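# Teaching sessions at Ununby – common questions

**Do I need any experience?**
No. Most people who come to teach have never driven an arm before. You get a short practice with an empty gripper first, then move on to the task.

**How do I control the arms?**
You hold a pair of small leader arms and the robot copies them. For slow jobs we sometimes switch the motors to free mode and you guide the arm by hand.

**How long is a session?**
75 minutes, with a break when you want one.

**How many repeats count as a set?**
37 good ones. If you drop something, press the left pedal and start that repeat again – it won't be counted.

**What sort of tasks are there?**
Mostly kitchen work at the moment: moving buns from a steamer to a plate, folding cloths, putting lids on. The Zarnau bench does sorting. 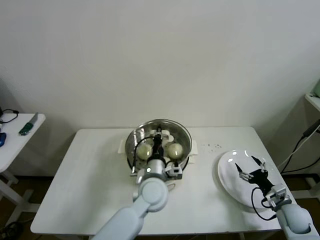 Food tasks are harder than they sound. Close the gripper slowly, lift straight up and keep the other arm out of the way until you need it.

**Can I move the plate or pot between repeats?**
Yes, by up to six centimetres. Please don't move the table.

**What if an arm stops?**
Let go of both leaders and press reset once. If it stops again, tell Eduard Holub on extension 163.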